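Rillmont Shared Workshop: Members' Set-up Guide
Section 8. Sorting and Coiling Cables

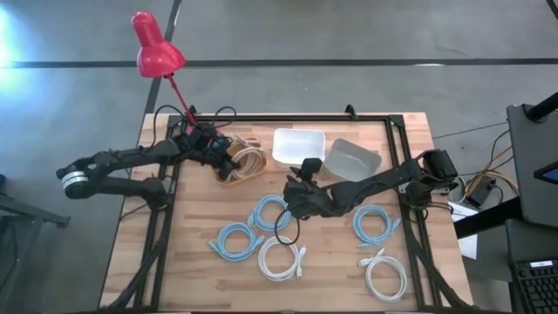
Every shared workshop has a cable drawer, and every cable drawer has, at the bottom, a cable for a printer that left the building years ago. This section covers how to empty ours, coil what's in it, sort the coils into containers and put the lot back so that the next member can find a lead without a headlamp. It replaces the old Section 8, which read "Please be tidy" and was about as effective as you'd expect.

Read the cautions first. They are short.

CAUTION: Unplug both ends before you coil anything. This includes the end you are sure is unplugged.

CAUTION: Do not coil a cable that has nicked or split insulation. Tag it red and leave it on the Menetier shelf by the door. Electrical tape is a fine product and it is no substitute for the red tag.

8.1 What you need

A clear stretch of tabletop, a basket, two bins and a bag of hook-and-loop ties. The ties live in the Leemans cabinet, second shelf, behind the glue. Any containers will do if they are open at the top and wide enough to take a coil lying flat. Tall narrow ones turn into wells, and whatever goes down a well is gone until the annual clean in October.

Note: Twist ties from bread bags are not accepted. We have had the conversation.

8.2 Emptying the drawer

1. Pull the drawer right out and carry it to the table. Reaching in and tugging on a promising end only tightens the knot, and it's everyone's knot.

2. Tip the contents out gently. Take out anything that isn't a cable. Past finds include a butter knife, a bike light and a set of keys that Percy Ñahui had already paid to replace.

3. Separate the cables one at a time, starting with the shortest. Push slack into the tangle to loosen it. If you find yourself swearing, put the kettle on and come back.

8.3 Coiling

4. Hold one connector in your weaker hand, with a hand's width of cable hanging below it.

5. Make the first loop over your palm, turning the cable slightly between thumb and finger so that it lies flat. Make the next loop with the turn going the other way, so it tucks under. Keep alternating. This is the over-under method, and it stops the cable from twisting into a corkscrew when somebody throws it across the room.

6. Keep the loops the size the cable wants. A thin data cable is happy in a small coil. A heavier one will fight you, and it will win at three in the morning when it springs open inside the bin.

7. Stop with both connectors on the same side of the coil and fasten one tie around the loops beside them.

Note: Do not wrap cable around your elbow. Yes, your father did it that way. His extension cords were terrible.

8. Lay each finished coil on the tabletop with a gap between it and its neighbour. Stacking them at this stage produces a fresh tangle, made entirely of tidy cables.

8.4 Sorting

We sort by what the cable does. Colour was tried for 2 months and proved very popular with people who weren't looking for anything.

9. Network leads go in the basket. Test each one on the Pevomgate tester before it goes in: plug in both ends, press the button and wait for the row of lights to finish. Any gap in the row means a red tag.

10. Charging and data leads go in the first bin. If the connector is one you have never seen before, ask on the members' board. If no one has claimed to recognise it after 20 days, it goes to e-waste.

11. Audio and video leads go in the second bin. Lay them flat, with the connectors toward the front, and don't press down to make room.

12. When a container is full to the rim, stop. A full container is a message from the container.

8.5 Labels and the register

13. Write the type and length on a paper tag and loop it through the tie. Lengths are in metres. "Long" is not a length, and neither is "pretty long".

14. Enter any new cable in the register under the next free number. The last entry at the time of writing is 2,942, which says more about our members' donations than it does about our needs.

Note: Numbers are not reused. Some of the cables they belong to left us long ago — please respect this.

8.6 Putting things back

15. Return the containers to the shelf above the drawer, basket on the left.

16. Slide the drawer back in empty. It will look wrong. Leave it alone.

17. Wipe down the tabletop with a barely damp cloth, working along the grain, and dry it straight away. Wood that sits wet will swell at the joins.

If the drawer has started filling up again by your next visit, go back to step 1. Spare red tags are kept at the front desk.

Section revised 30 April 2026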